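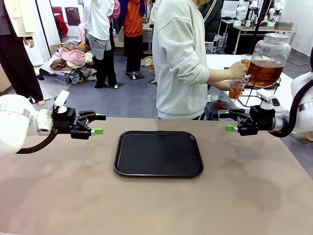 Both arms at the hover pose, left gripper open, with the tray centered between them.

Replacing finger pads and resetting the hover pose on a two-arm tabletop cell

Applies to: Plonlow two-arm cells with parallel grippers and wrist-mounted camera modules
Last revised: 9 March 2026

This procedure covers the replacement of the green finger pads, a check of the wrist cameras and arm cables, and the reset of the hover pose used at the start of every tray and cup task. It assumes the arms are already bolted down and have been homed at least once. For first-time installation, use the Kaltdale mounting guide instead.

Do the whole procedure on both arms, even if only one set of pads is worn. Mixed pads close at different widths, and the tray will creep toward the side with the older pair during a two-handed lift.

When to do it

Pads are due at 2,044 grip cycles. The counter is on the Maintenance page of the Zastatach controller, under Grippers, and is kept separately for each arm. Change them earlier if the surface has gone shiny, if an edge has started to lift, or if the pad has picked up sugar or grease that does not wipe off.

What you need

Two sets of pads (one set per gripper)
Hex key, 2 mm
Lint-free cloth
Isopropyl alcohol
Plastic scraper
Torque driver
The black rectangular tray
Camera target card

Do not use a metal blade to remove old pads. A scratch in the finger face shows up later as a high spot under the new pad.

Step 1. Park and power down the arms

From the controller, select Service, then Park Both. The arms move to the sides of the table and the grippers open fully. Wait for the status line to read PARKED before pressing the stop button. If one arm stops short, do not push it by hand with the brakes on. Release the stop, jog the arm clear, and park again.

Lock out arm power. Leave the controller itself on so that the cycle counters can be reset.

Step 2. Remove the old pads

Each pad is held by one screw from the back of the finger and a thin adhesive layer on the front. Remove the screw first. Work the scraper in from the fingertip end and lift toward the palm. If the pad tears, soak the remaining adhesive with alcohol for a minute and scrape again.

Wipe the bare finger face until the cloth comes away clean. Let it dry fully.

Step 3. Fit the new pads

Peel the backing and set the pad against the shoulder at the base of the finger. Press from the base outward so that air is not trapped. Refit the screw and tighten to the value on the pad packaging. Overtightening dimples the pad and shifts the contact point.

Close the gripper by hand using the manual release and look at the gap from the side. The pads should meet along their full length. A gap at the tip normally means the pad is not seated against the shoulder. Remove it and start again with a fresh one; the adhesive is good for a single use.

Step 4. Check the cables

Follow each cable from the wrist back along the arm. It should have enough slack for full wrist rotation and should not touch the table edge at any point in the hover pose. A cable that hangs under the forearm is acceptable as long as it stays clear of the gripper and the tray.

Look closely at the bend nearest the wrist. Replace the cable if the jacket is cracked or has gone flat. Tape is not a repair here - it stiffens the bend and moves the break a short distance up the cable.

Step 5. Check the wrist cameras

Wipe each lens with a dry part of the cloth. Confirm that the module does not rock on its mount. Restore arm power, open the Cameras page, and place the target card in the center of the table. Each camera should find all the corners of the target. If one does not, loosen the mount screw, adjust the tilt until it does, and retighten. Repeat the check after tightening, as the module often shifts slightly.

Any change of tilt requires a new wrist calibration. Run Calibrate, Wrist, for that arm only.

Step 6. Reset the hover pose

Remove the card. Place the empty tray in the center of the table with its long sides facing the front and back. Rims vary in height between tray types, so use the tray that will be used for the task.

Jog the left arm until the fingers point inward at the tray and the gripper is 40 mm above the rim. Open the gripper. Save the pose as HOVER_L. Do the same for the right arm and save it as HOVER_R. The two grippers should be on opposite sides of the tray and at matching heights.

Select Compare Poses. The height difference must be 2 mm or less. If it is larger, adjust the right arm to match the left, save again, and compare again. Do not split the difference between the arms; the left arm is the reference for all stored tray tasks.

Step 7. Test lift

Run Test, Tray Lift, at low speed with the tray empty. The program performs 7 lifts and logs the grip width of each arm. Stand clear of the table and keep a hand near the stop button.

Check the log for the following:

Grip width steady from the first lift to the last
No slip warnings on either arm
Tray level at the top of each lift

When the log is clean, reset both cycle counters and enter the pad lot number. Do not run loaded trays or filled cups until this is done.

Faults after a pad change

Slip warning on one arm only: The finger face was probably not dry when the pad was fitted. Replace that set.

Tray tilts to one side: Hover heights do not match. Return to Step 6.

Gripper reports closed before contact: The zero position is stale. Run Calibrate, Gripper, with nothing between the fingers.

Camera drops out when the wrist turns: Reseat the connector at the wrist. If the fault returns, replace the cable.

Cleaning the tabletop

Smudges on the table do not affect the arms, but a sticky patch under the tray will cause a false load reading at the start of a lift. Wipe the tray area with a damp cloth before each shift and let it dry. Espinoza table covers can be used on this cell if they are fixed at all four corners. Redo Step 6 after fitting or removing a cover.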